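Étape 3 : régler le détecteur de mouvement et la lampe d'entrée

Bon, si vous m'avez suivi jusqu'ici, le boîtier Ramar est vissé au mur et le courant est coupé au tableau. S'il ne l'est pas, allez le couper maintenant, je vous attends !

1. Ouvrez le capot du détecteur (deux clips sur le côté, ça résiste un peu la première fois). Vous trouverez trois petites molettes : LUX, TIME et SENS.

2. Mettez LUX au milieu. Chez moi, tout à gauche, la lampe ne s'allumait qu'en pleine nuit, et tout à droite elle s'allumait à midi, ce qui faisait bien rire ma voisine.

3. Tournez TIME sur 50 secondes. J'avais commencé à 300, par paresse, et je me suis retrouvé avec une entrée éclairée presque toute la soirée à cause des chats.

4. Laissez SENS au minimum pour l'instant, on y revient plus bas.

Remarque : les molettes sont fragiles, prenez un tournevis d'horloger et n'allez pas forcer en butée. J'en ai cassé une au mois d'août et il a fallu recommander le capot entier chez Nikolaidis.

Passons à l'orientation. Attendez qu'il fasse nuit pour cette partie, de jour on ne juge de rien, surtout si votre maison donne directement sur la rue.

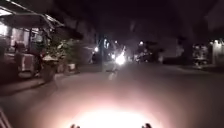

5. Remettez le courant et patientez une minute, le temps que le détecteur se réveille.

6. Marchez jusqu'à votre porte, comme si vous rentriez des courses. Si la lampe s'allume trop tard, montez SENS d'un cran et recommencez.

7. Inclinez la tête vers le bas, 14 degrés sur la graduation, puis serrez la vis papillon à la main.

Attention : l'ampoule chauffe ! Coupez et laissez refroidir avant de toucher à l'inclinaison une deuxième fois.

Hadi Azar, qui a monté le même modèle, m'écrit que le sien se déclenchait au moindre coup de vent. C'était une branche devant la cellule. Un coup de sécateur, et plus rien. Si ça persiste, collez le cache fourni sur la moitié de la lentille, côté rue.

8. Refermez le capot (on doit entendre les deux clics) et passez à l'étape 4, le branchement du carillon.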